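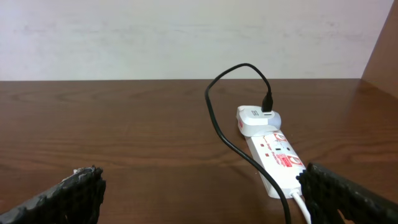 A surge protector on a wooden tabletop, with its cord running off the near side.

Most rented rooms I have lived in had one double socket, usually behind the bed. I have come to think that the strip you plug into it deserves more thought than the lamp, the rug or the kettle, and that it ought to live on top of the desk where you can see it.

The usual advice is the opposite. Furniture shops sell trays and boxes for hiding the thing, and every home magazine has a page in April on getting your cables out of sight. I followed that advice for years. In my flat on Pirkedance Road the strip was screwed to the underside of the desk, and whenever I wanted to charge something I got down on my knees with a torch. I stopped switching anything off. The printer stayed on for most of a winter.

When I moved in with Songül Ertürk she kept hers on the table, next to the fruit. I thought it looked awful and said so. She said she liked to know what was plugged in. After 2 months I had taken mine down from under the desk and I haven't put it back.

A strip on the desk gets looked at. You notice when a plug is half out, or when the cord has been bent hard against a table leg. You notice dust in the sockets. Under a desk, behind a sofa or beneath a pile of coats, none of this gets seen until something stops working.

People also buy them badly. A plain extension lead and a surge protector can look much the same, and plenty of us have never read the words printed on ours. I hadn't. When I went through the flat I found that the one behind the television, which I'd always called the surge protector, was an ordinary lead I had bought at Sarıgül, the hardware shop by the station, because it was the right length. The protected one was running a fan.

There are fair objections. It takes up room, and on a small desk that matters. A drink can go over, so mine sits at the back and my tea stays on the windowsill. If you have a toddler, none of this applies to you and you should put it somewhere high.

The complaint I have least time for is that it's ugly. A desk is a place for work, and most of the work now has a plug on it. We don't hide the taps in a kitchen. I would sooner look at a white plastic strip all day than crawl about looking for it, and at my age the crawling is getting slower.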